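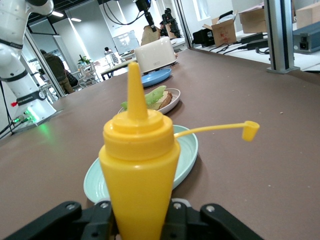 Setting up and looking after the gripper on the sandwich cell

Written for the Tidusus cell at Willville, but it applies to any of our benches running the Kusavis task software with a parallel two-finger gripper. It covers mounting the fingers, setting the zero, teaching the bottle and bread grasps, and cleaning up at the end of a run. Allow yourself a morning the first time. After that the whole job fits in before the ten o'clock meeting.

What you need

Hex keys, metric set
Torque driver with the low-range head
Spare pair of finger pads
Isopropyl wipes and a soft brush
Lint-free cloth
The cell logbook (on the hook by the door)

Before you start

Put the arm in the service pose and press the stop on the pendant. Check that the pendant shows the arm as stopped before you put your hands near the fingers. The gripper has its own supply, so switch that off as well. It will hold its last position with the power off, and you can then move the fingers by hand with light pressure. If they won't move, don't force them. Switch the supply back on, open the gripper from the pendant, and start again.

Clear any food off the bench before you work on the hardware. Screws and lettuce don't mix.

Fitting the fingers

1. Wipe the mounting faces on the linkages and on the back of each finger. Crumbs get in here and will tilt a finger enough to spoil the grasp.

2. Seat the left finger and start its screws by hand. Do the same on the right.

3. Close the gripper slowly by hand until the pads meet. They should touch along their full length. If you can see light at the tip or the heel, loosen that finger, let it settle against the other one, and nip the screws up again.

4. Tighten with the torque driver to the value on the card inside the toolbox lid. Go back and forth between screws in small steps.

5. Open and close by hand a few times. You're feeling for a notch or a gritty spot. A gritty spot usually means crumbs in the pivots, and the brush will shift them.

Setting the zero

Switch the gripper supply on, release the stop, and choose Gripper, then Home. The fingers will close, touch, back off and close again. When the prompt comes up, accept the value only if it is within 2 counts of the last one in the logbook. If it's outside that, run Home again. A second bad reading means a finger isn't seated, so go back to step 3 of the previous section.

Write the new value in the logbook every time, including when it hasn't changed.

Teaching the bottle

Squeeze bottles are harder to hold than they look. The body tapers, the plastic gives, and the weight changes as the sauce goes down. Take the grasp low on the body. Held near the cap, the bottle tends to swing when the arm tips it.

Set the grip force with a full bottle first. Start at force level 2 and raise it a step at a time until the bottle lifts without sliding. Then try the same setting with a bottle that is nearly empty. If sauce comes out of the nozzle when the fingers close, the force is too high and you'll need a separate setting for each. Do all of this over a plate.

Leave the stopper off its nozzle while teaching the pour, and check which way its tether points. It sticks out to the side and can catch on the next thing in the row when the arm moves across.

Teaching the bread

Bread needs to go in on edge with the crust up, lined up with the slot before the arm starts down. Teach the approach point directly over the slot and lower in a straight line. Don't let the planner pick the path for this move.

Keep the toaster unplugged for the whole of the teaching session. Mark where it sits once you're happy with the position. If it gets bumped, all the bread points are off.
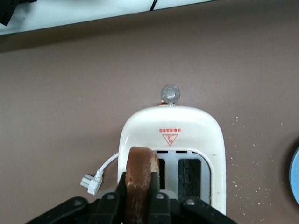
How hard should the gripper squeeze a slice of bread?

Use the lowest force that keeps the slice from rotating when the arm stops suddenly. On our bench that is well below the bottle setting. Fresh soft bread dents easily, so test with the loaf you'll be using on the day, and check the faces of the slice afterwards for pad marks.

Run the full insertion 4 times at low speed before you move up to normal speed. If a slice catches on the edge of the slot, stop, back the arm straight up, and adjust the approach point sideways in small amounts. Changing the angle is rarely the fix.

Cleaning after a run

Brush the crumbs off the linkages first, working from the top down, then wipe the pads. Sauce on the pads is the most common reason for a dropped slice. Use a damp cloth for the worst of it and finish with an isopropyl wipe. Let the pads dry before you close them, otherwise they stick together and the next Home reading will be wrong.

Sweep the tabletop too. Crumbs under a plate will make it rock when the arm sets something down.

Replacing the pads

Change both pads together, even if only one looks worn. Signs that they're due:

Smooth or shiny patches where the surface should feel rough
A lifted corner
The bottle slipping at a force setting that used to hold

The Balogh pads go on with the arrow toward the fingertip. Peel the old ones off from the heel, clean off the leftover glue, press the new ones down hard and leave them for 3 hours before gripping anything. Run Home again afterwards, as new pads are thicker than worn ones and the old zero won't be right.

Spare pads are in the second drawer. If you take the last pair, add them to the Saturday order sheet.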